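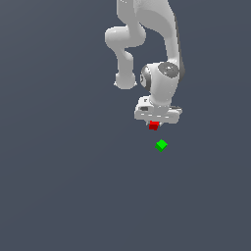 April, 6:40 a.m.

Awake since before five with the neighbor's wind chimes. I have decided to learn to sleep through them in the same spirit in which I once decided to learn Portuguese.

Second week of the sourdough. I named the starter Cono after the street I lived on in college, and it has about as much ambition as that street did. Fed it last night, put a rubber band around the jar to mark the level, went to bed feeling like a scientist. This morning the level was at the rubber band. I moved the rubber band down a little so there would be something to report.

Parvathi Mudaliar gave me the original spoonful, in a jam jar, with a page of instructions in her tiny handwriting. Hers doubles by breakfast. She told me on the phone that mine is probably cold, and then that it may be the water, and then, after a pause I did not care for, that some people overthink it. I said I hadn't thought about it at all. I had the notebook open in front of me with the feeding times written down in two colors.

Later. Went out to Dernen on the bus for the good flour, 25 minutes each way if the bridge is behaving. The woman at the mill shop asked if I wanted the 5 pound bag or the big one. I took the big one. I'm not sure what came over me. I carried it back to the stop on my shoulder like a man in a mural and then had to hold it in my lap all the way home, where it leaked. Black pants, of course. Dinesh Panicker got on at the library and looked at me for two full stops before he said hello.

He is still angry about the parking on Drirkell Road. He has written another letter. He read me the second paragraph off his phone and it was pretty good, except for the word "henceforth," which I told him to take out, and he said that was the word he was happiest with. So it stays.

4:15. Baked anyway. I know you're supposed to wait until the starter floats in a glass of water. Mine sank, came up a little on one side, and sank again. I chose to count that. The dough spread out over the board and I had to go after it with a scraper. Into the pot, lid on, timer on, then I sat on the kitchen floor and watched the oven door, which has a window I last cleaned under a different president.

It came out the height of a paperback. The crust is fine. The crust is really very nice, and there is a lot of it in relation to everything else. I ate 3 slices with butter and salt standing up and would do it again.

Took a piece next door to Mrs. Namboodiri, who is 70 and owns the chimes. She said it reminded her of the bread they had on the boat. I asked what boat and she said oh, it was a terrible boat. She kept the piece, though, and wrapped it in a napkin. I had meant to bring up the chimes.

Must buy more rubber bands. Call Parvathi back. Dentist wants the form.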